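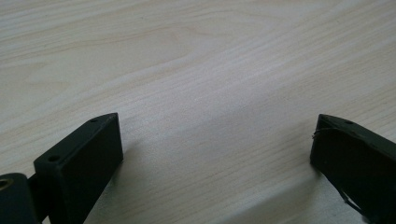
Wood grain on a tabletop, Getoment Arena open house

7 August 2019

Gakon plays its home games at Getoment Arena, and once a year the club opens the building to fans for an afternoon. I had seen 37 games there and had never been past the concourse, so I took the day off and went.

Doors opened at one. Tours left from the ticket lobby in groups of 20 and lasted a little under an hour. I got on the second one.

We started at court level. The playing floor is maple, made by Nurkodwood, and it comes apart into 381 panels. Half of it was down and the rest was stacked on carts in the tunnel. The crew takes it up for concerts and for the ice show in December, and they told us a full changeover takes most of a night. We were allowed to walk on the finished half in socks. Several kids asked if they could shoot, but the baskets were folded up for the summer.

The home locker room was next. It is smaller than I expected. The stalls are old and the carpet is new. The visitors' room across the hall has the same showers and fewer outlets.

After that we went up to the control room, where the Pitkänen scoreboard is run from three desks. The operator put our section numbers on the big screen and played the starting lineup music. I sit in 112 and had no idea the sound came from two different systems.

Fans could also buy used gear in the east concourse. Practice shirts were $20 and game-worn jerseys started at $85. I bought a shirt. The line for hot dogs was long and only one stand was open.

Parking in Lot C was free until five. The bus stop on the north side is closed for road work, so use the one by the bank. Season ticket renewals were being taken at the box office, with the same prices as last year for the upper level and a small increase downstairs. I renewed for the upper level.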